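Guides > Bedrooms > Galleries

The bed tray, tried out
Zlata Romaniuk, 10/27/19

Every tidying book I've read swears by the tray. Put your odds and ends in a shallow box, they say, and the bed stops being a dumping ground. I had my doubts, and a red peony quilt to test it on.
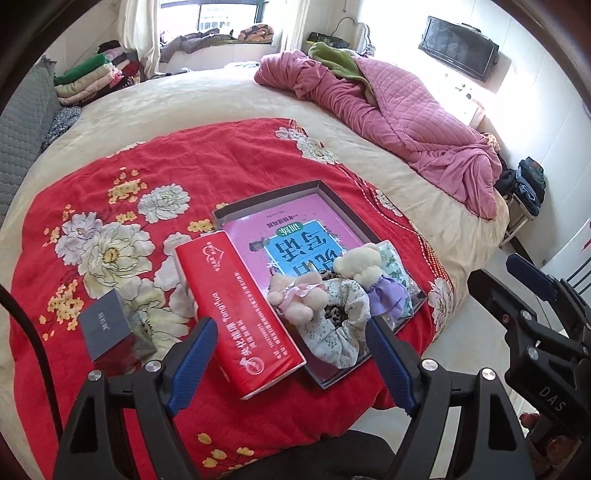 My trouble with trays is that they fill up with whatever is soft and has no other home. Plush bears, scrunchies, a packet you meant to open. Lift it all off at bedtime and you have moved the muddle to the floor - in one go, I grant you.

Long things are worse. A pack of tissues never wants to lie flat in a small box with a book already in it, and Tatiana Pešek's advice to "buy a bigger tray" strikes me as how you end up with 39 of them.

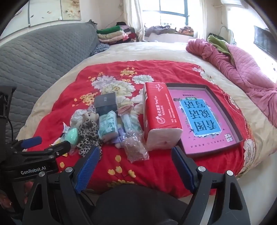 Pink book in the tray, tissues up against its side. I remain unconvinced.

Recent galleries
Samgate: one hallway, 57 hooks
Do drawer dividers earn their keep?
Blanket boxes at Zernatholm

Contact us | © Preltell | Back to top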